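4.2 O luto como método, ou o que se faz com uma caixa de óculos

A série Cordeiro reúne 286 objetos domésticos fundidos em cera escura, da dentadura ao descascador de batatas. A autora do presente artigo, que também é autora da série, pede desde já desculpa pela promiscuidade. A tradição da vanitas contentava-se com uma caveira, uma vela e alguma fruta a apodrecer com dignidade. Nós herdámos gavetas.

Dos moldes iniciais, 200 foram feitos em junho, na oficina Dendura, e 16 racharam ao arrefecer. Conservámos os rachados, que o público da primeira mostra preferiu aos restantes - preferência que a literatura sobre a ruína explica com mais páginas do que as necessárias.
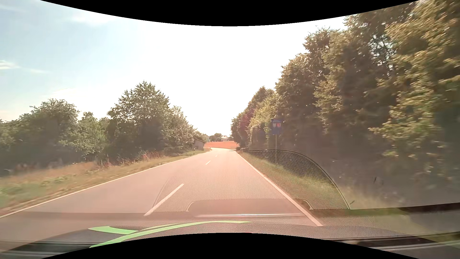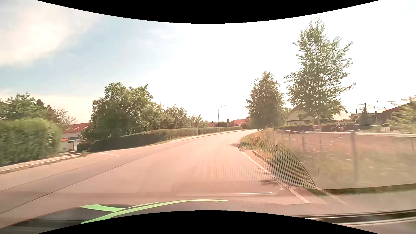
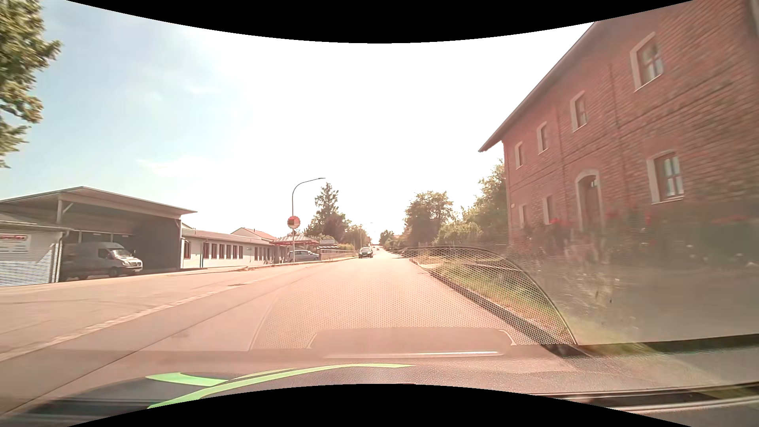

Figura 9. Estrada, três vistas.

A questão da escala revelou-se menos dócil. Um objeto de bolso, ampliado, torna-se monumento; reduzido, torna-se brinde. A peça Flararitz, uma caixa de óculos moldada em tamanho natural, foi tomada por vários visitantes como propriedade esquecida e entregue duas vezes na receção. Consideramos o episódio um resultado, embora o parecer do primeiro avaliador lhe tenha chamado "anedota".

Resta a cera, que amolece no verão e acumula pó em qualquer estação. O restauro foi posto de parte: os objetos ficam expostos sem vitrina até perderem a forma, e o inventário regista a perda na coluna das observações.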